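Ita Lenihan has tried three grippers since November, and she's still excited about the last one. It's a black two-fingered model from Kisura with pointed tips, and she has been running it against a suction cup and a soft-fingered hand from Curnen.

"Rigid blocks are easy, everything picks up rigid blocks," she says. "So we went straight to bags — zippers, mesh, straps, slippery film. That's where you learn something!"

Her test set has 52 items, and each gripper gets 700 attempts. The suction cup was quick on boxes but hated wrinkled plastic. The Curnen hand was gentle and a bit slow. The Kisura fingers surprised her.

"You can come in at an edge and get hold of a fold," she says. "I must have watched 23 of those in one morning and I wasn't bored once."

Her colleague Gyula Hajdu, who handles the wrist camera, cares more about glare. Clear film over a bright color used to throw his software off completely, he says, and he's still tuning it.

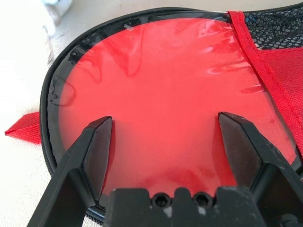 Wrist camera view: the two fingertips at the clear window of a red zippered bag.

Next up is the Lekine controller, which Hajdu wants to try at 8 different grip forces. Lenihan has already started collecting more bags.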